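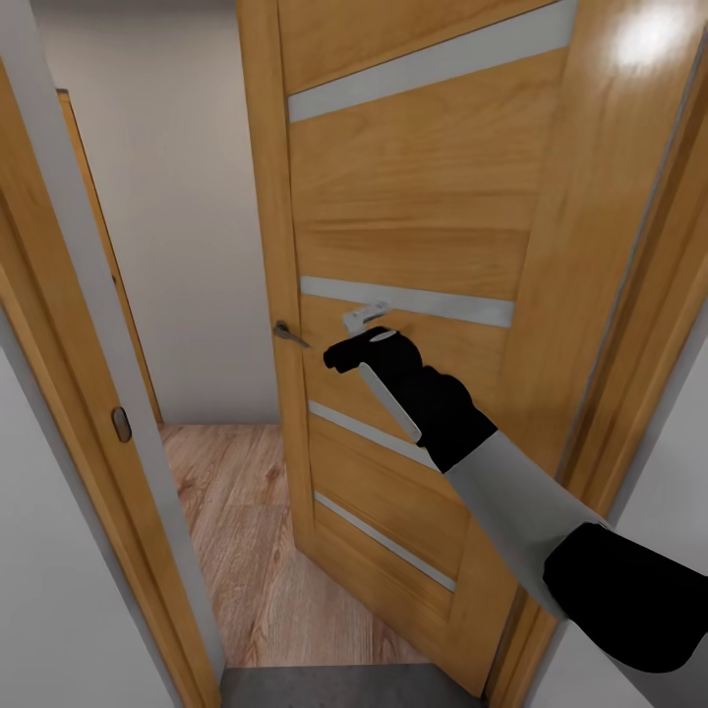 Why does my garage smell musty even after I sweep it?
Sweeping takes care of the dry dirt, but the smell nearly always comes from damp, and damp sits in cardboard, in the joints of the floor and along the bottom of the walls where a broom never does much good.

How to Get the Musty Smell Out of an Attached Garage
by Johanna Sutter, last updated 29th December

I have lived in Rendeck for a good long while now, in a house whose garage was built into the side of a hill, and I would like to save you a few of the winters I spent lighting candles out there. (Please don't light candles in your garage. I was younger.) What follows is the method I settled on after trying nearly everything on the shelf at Oberholzer, and it works just as well for a one-car garage as for a bigger one. Set aside a weekend, put on clothes you don't love, and pick a stretch of dry weather if you possibly can.

What you'll need
A stiff push broom
A bucket and a long-handled scrub brush
White vinegar, plain, the cheapest there is
Baking soda, a large box
A roll of clear plastic and some painter's tape
A small humidity gauge
A shallow tray or two
A fan
Rubber gloves

Step 1. Find out what kind of damp you have
I know it's tempting to start scrubbing, but give this one a full day first. Cut a square of plastic as long as your forearm, lay it on the bare floor and tape down all four edges so no air can get in. Leave it overnight, longer if you can stand to. If there are beads of water on the underside, moisture is coming up through the slab. If the underside is dry and the top is wet, the damp is in the air, and you have the easier job.

Do this in two spots, one near the big door and one against the back wall. Mine came out different, and I'm glad I knew before I went and bought paint.

Step 2. Take everything soft outside
Cardboard, old rugs, bags of potting soil, the beach towels, the tent. These hold on to a smell the way a sweater holds on to campfire smoke. Smell each thing as you carry it out – really put your nose to it – and make one pile for what's fine and another for what isn't. Fabric can usually be rescued with a hot wash and a cup of vinegar. Cardboard can't. Let it go, and put whatever was in it into plastic bins with lids.

My neighbor Noreen Ó Gríofa kept her mother's cookbooks in her garage for years and was sure they were ruined. She sealed them in a bin with an open dish of baking soda, changed the soda every week through August, and they are back in her kitchen now. So don't give up on paper too quickly if it matters to you.

Step 3. Set things that drip in a tray
Wet boots, paint cans, the watering can, the jug of washer fluid with the cap that never quite closes. Anything that sweats or leaks leaves a ring on concrete, and those rings stay damp underneath long after the top looks dry. Choose a tray with a lip all the way around and empty it whenever you take out the trash.
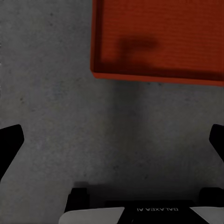
Orange tray on a gray surface, seen from above.

Step 4. Wash the floor
Sweep from the back wall toward the big door. Mix one part vinegar to two parts warm water, pour out a little at a time and scrub it in, paying special attention to the corners and the joints between sections of the slab. Leave it for half an hour before you rinse, and use as little rinse water as you can get away with. I used to bring in the garden hose, and I was only making more damp for myself!

Do not mix the vinegar with bleach, ever, and don't follow one with the other on the same day.

When the floor is dry to the touch, sprinkle baking soda along the edges and leave it overnight. Sweep it up in the morning.

Step 5. Get the air moving
Put the fan at the back, pointed toward the open garage door, and let it run for an afternoon. Keep the door to the house shut while you do this or the smell will simply move into your hallway, and then you'll have two rooms to air out. Check the weatherstrip on that inside door too. If you can slide a sheet of paper under it when it's closed, a new strip is well worth the trouble.

If you have a window, crack it on dry days and close it on muggy ones. People tend to do the opposite in summer, and warm wet air on a cool floor is how a lot of garages get into trouble in the first place.

Step 6. Think about the car
A car brings in rain and snow on its tires and mats, and a car that sits for weeks can turn musty all on its own. Pull out the mats and stand them up to dry. Look under the spare, where water likes to collect. Run your hand along the trunk seal and feel for any spot that's gone flat or gritty.
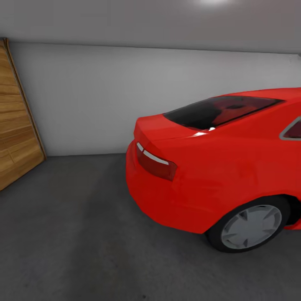 Keeping it that way
Hang the humidity gauge at eye level and glance at it when you go by. I like mine under 55 percent. If it stays above 60 for a week, that's when I'd start shopping for a dehumidifier. I paid $141 for mine, on sale, and it has run every summer without complaint.

Repeat the plastic test once a year. If you had beads underneath the first time, look outside before you spend money inside: clean the gutters, make sure the downspouts carry water well clear of the wall, and see that the soil slopes away from the house. Over on Faludis Lane most of the garages sit lower than the street, and a good gutter cleaning does more for them than any sealer.

If the smell comes back within 5 days of a thorough wash, check behind any shelving that's fastened to the wall. Black or green patches bigger than a bath mat are a job for a professional.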